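Does a snack bin fix anything?
September 2, 2018

I have been told to get a snack bin. Lamisi Fiadzo told me first, then Haris Kovačević told me again, with more hand gestures. The theory is that if all the packets live in one fabric bin, you stop finding them in coat pockets and behind the kettle. I have my doubts. I had a drawer for this exact purpose and the drawer lost.

Still, I gave it 30 days, which took up most of August. The first job was to get everything out onto the bed and look at it. I don't recommend this if you like to think of yourself as someone who eats fruit. Purple fabric, striped quilt, a heap of shiny wrappers in pink, yellow and green, and a blue box with more small print on its label than my tenancy agreement.

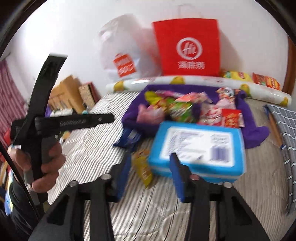 What the bin is supposed to do

Keep things together, says Lamisi. Let you see what you have, says Haris. The second claim is plainly wrong. A soft bin with tall packets in it shows you the tall packets. Anything small goes to the bottom and stays there until you tip the lot out again, and I did that 7 times before I gave up keeping a note of it.

I'll grant that it moves easily. You can carry it from the bed to the shelf in one go, and a drawer won't do that. It also folds flat, though when would I ever want it flat?

The green bag with the big Chinese characters and the fried pieces on the front takes up the middle wherever I put it. The one with the panda's face on the wrapper I keep saving, for no reason I can defend. Cartons are the real nuisance. They have corners, the bin doesn't, and everything leans.

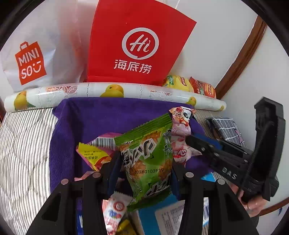

Should you take the snacks out of their boxes first?

I would, if the things inside are wrapped one by one. You lose the cooking or storage instructions, so cut that panel off and drop it in. Leave anything loose in its box, or you'll be shaking crumbs out of the seams.

I'm keeping the bin until Christmas. The drawer now has batteries in it.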